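Bravton project gathers tidying examples in furnished homes

Akora, a home robotics company with its offices in Bravton, has begun collecting training examples inside furnished houses and apartments, moving most of the work out of the lab where it ran all last year.

The project is called Mokano. Its goal is a set of recordings that a learning system can study in order to handle small household chores, starting with clearing tables and picking up litter. A two-armed robot is steered by a trained operator, and each attempt is saved with the camera view from the robot's head and the positions of its arms and fingers.

The company said it wants 1000 usable recordings before the first round of training. As of Sunday it had 118. Recordings in which the operator gives up partway are kept in a separate folder and do not go toward the total.

Collection is taking place at 14 addresses in Bravton and in Whitlock, the next town over. The oldest is a house built in 1951. Homeowners are paid by the half day and are asked to leave their furniture where it normally stands. They may put away papers, family photographs and anything else they do not want recorded.

Akora said the lab had served its purpose but gave the system too little to learn from. The test room there has one plain table, bare walls and ceiling lights that stay on at the same level. A model trained on those recordings did well in that room. In the first house it was taken to, it reached too low for a glass on a sideboard and stopped with its hand against the drawer front.

Work at each address follows the same order. The crew arrives at 8:30 in the morning, measures the doorways and checks that the robot can turn without touching anything. Operators then work in shifts of 40 minutes, with a break between them. A second person writes a short label for each recording, such as "pick up bottle" or "put tissue in basket," and marks the point where the hand first touches the object.

The items are ordinary trash and tableware – bottles, napkins, cups, wrappers – and they are moved between attempts so that no two starts are the same.

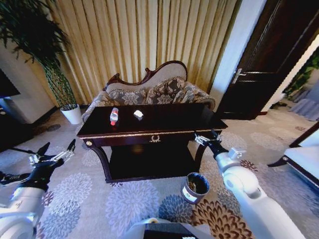 Akora's labelers say polished furniture takes more of their time than any other kind, and their guidelines now give it a page of its own. A shiny top can throw back light and confuse the system's sense of where a surface ends. The dark, glossy console table with the gold-colored trim is typical of what the page covers, and a clear plastic bottle lying on its side adds to the difficulty. For tables like it, labelers are told to go through the recording twice and mark the front edge by hand.

Patterned carpets get a similar note, though a shorter one.

The company plans to hold back the recordings from two of the addresses and use them only for testing. It has not said which two. Collection in Whitlock continues through April, and homeowners there can still sign up at the Akora office on weekday afternoons. Apartments above the ground floor are accepted if the building has an elevator.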